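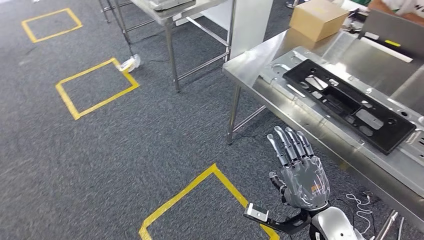 Right hand, seen from the head camera, next to the steel bench.

Kultlow cell: setup and upkeep FAQ

Last updated March 15, 2020. Written for people who have to keep the thing running, by someone who was against buying a hand with fingers in the first place and is still only half persuaded.

Do we really need five fingers to pick up parts?

For most of what the cell does, no. A two-finger gripper would cover the bulk of our work and has far fewer joints to wear out. The hand earns its place on odd shapes and on parts that have to be turned over. If your job is straight pick and place, ask for the gripper setup and save yourself the calibration.

The sales sheet says calibration takes three minutes. Does it?

The routine takes three minutes. Getting to the point where you can run it takes longer. You have to clear the space around the hand, warm up the joints, check the zero on each finger and then restart the controller if any one of them is off. Book 33 minutes and be pleased if you finish early.

What is the tape on the floor for?

The yellow squares mark where stands and loads may be set down. The planner has its own copy of those positions and does not look at the tape. If a square gets moved or relaid, the numbers in the planner have to be changed by hand. Worn tape should be replaced along the same line, one side at a time, so you never lose the corner.

Can I leave cables on the carpet if they are outside a square?

Please don't. The arm will clear them. The person behind you may not, and a tug on the wrong one stops the cell.

How often should the wrist camera be checked?

At the start of every shift, and after any bump. The Braltus mount has a habit of creeping, and the software will go on reporting a good fit well after the fit has gone bad – I have stopped trusting the green light on its own. Put the target on the bench, compare the two readings and write both in the log.
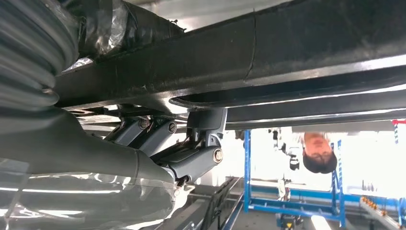 The wrist can be rolled all the way over, and the camera goes with it. New operators tend to see a picture like this and assume the camera has come loose. Find a person first: if the head is hanging down and the blue stand has turned over with it, the whole view is rotated and the mount is probably fine. If the people look upright and the controller says the wrist is rolled over, the two disagree and you should stop. There is a display setting that flips the picture for you. I leave it off, as it hides the very fault you are looking for.

Should plastic wrap stay on during a trial run?

The manual allows it for slow moves. I would take it off anything near a moving joint or a cable run. Film also throws bright reflections, and the camera software is easily fooled by those, whatever the brochure promises.

What do I do if the arm stops with something in its grip?

Support the part, then release. Do not use the emergency stop as a way of opening the fingers. It doesn't open them. Roughly 60 of the stops in our log since last July were cleared the wrong way, mostly by people pulling on the part. 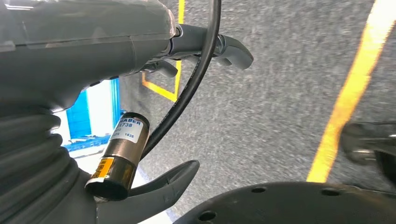

Grip force is set per part in the Dolotham tables, and the default is too high for anything with a thin wall. Start low and raise it one step at a time. Watch how the part sits as well as the force reading. A metal canister lying tilted against the lower finger, as this one is, needs its own entry, with the angle noted. Keep the finger pads off printed labels where you can; adhesive builds up on the pads and the grip changes without any warning on the screen. Check too that no cable crosses in front of the fingers before you command a close.

Can the fingers be repaired here?

Tips and pads, yes. Anything past the first joint goes to Ó Néill, who handle our service contract. Send the error code with it. Code 845 covers both a bad sensor and a bad connector, so swap the connector before you pack up a finger that may have nothing wrong with it.

Does the self-test replace the weekly inspection?

No. It tests what it can measure, and it can't measure a scuffed sheath or a loose bracket. Do the inspection with the power locked out and use your eyes.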